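# Soft limits, hard table – speaker notes

Drusdale meetup, Rhys Pirihi, 20 minutes with questions
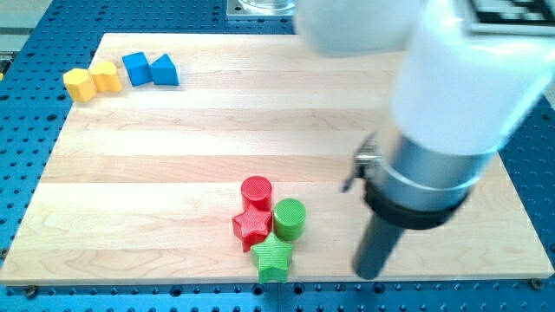

## Slide 1: the job

- Leave it up while people find seats.
- Sorting colored blocks on a maple board. Stars, cylinders, a heart. Toddlers do this for free.
- Point out the green star hanging over the near edge of the board. Come back to it on slide 3.

## Slide 2: the number

- 2,075 moves logged in April. Fault came on move 1,695.
- We had already ordered the cake for 2,000.

## Slide 3: what went wrong

- Hoani (our planner) had a floor height set to the top of the board. Fine over the board.
- Past the edge, the check switched itself off. I wrote that check. Pause for sympathy.
- Arm went down after a block near the edge and met the metal table at full speed.
- Protective stop worked – after contact. Say this slowly.

## Slide 4: what we changed

- Floor height now covers the whole table, bolts included.
- Force limit cut before any downward move.
- Miltley cell got the same patch. They asked if it was urgent. Yes.

## If there's time

- Play the Zatedex log audio. Turn the volume DOWN first.
- Someone will ask who paid for the finger. Take the next question.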